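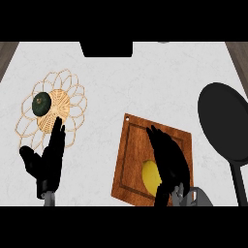
White marble with faint gray veining, a longtime favorite for kitchen counters.

The Long Trip to the Kitchen Counter

The quarry above Flesville opens at six in the morning, before the heat gets into the rock. By then the wire saws have been set up for an hour. A saw is a loop of steel cable strung with diamond beads, and it cuts through marble at a pace you can barely see. One side of a block can take most of a shift.

Flesville has sold stone for as long as it has had a road. For years the buyers were churches and banks, and later the makers of bathroom tile. Now most of the good white stone goes into kitchens. The town has 3675 residents, and almost every family has had someone in the quarry, the cutting sheds or the trucks.

Blocks come down the hill one to a truck. At the Kobori yard they are washed, measured and marked with paint, then left outside until a gang saw is free. The saw turns a block into slabs in a day or two. Workers polish each slab and stand it on edge next to the one cut beside it, so that the veins line up when a customer wants two pieces to match.

Grading is done by eye. The cleanest white goes for the highest price, and stone with rust spots or open cracks is sold for crushing. In between is a wide range that graders argue over. A slab with a single dark vein may sit for two years and then sell in an afternoon to a person who wants exactly that vein.

Last year the yard shipped 1542 slabs. It shipped 1106 the year before, when a wet March closed the upper road and two of the saws were down for repair.

Prices vary a lot between the yard and the home. The stone itself is often less than half of the final bill. The rest is freight, cutting, edge work and the crew that carries it up the stairs. A sink cutout adds to the cost, and so does a thick edge, which is usually made by gluing a strip under the front of a thinner slab.

Marble is soft for a counter. Lemon juice and vinegar leave dull marks in the polish, and a sealer does not stop that. It only slows down stains from things like oil and wine. Konuter, a shop that cuts and installs stone in the valley, gives buyers a small piece to take home and asks them to leave half a lemon on it overnight. Some come back and order granite.

Others choose a honed finish, which has no shine and hides the marks better. Jistar, a smaller shop across the river, now sells more honed marble than polished. It also sends a crew out to refinish old counters, a job that takes 8 hours for a typical kitchen and makes a good deal of noise.

The sheds in Flesville close at four. On Thursday the last truck leaves early to make the freight yard before the weekend schedule starts, and anything not loaded by noon waits until the next week.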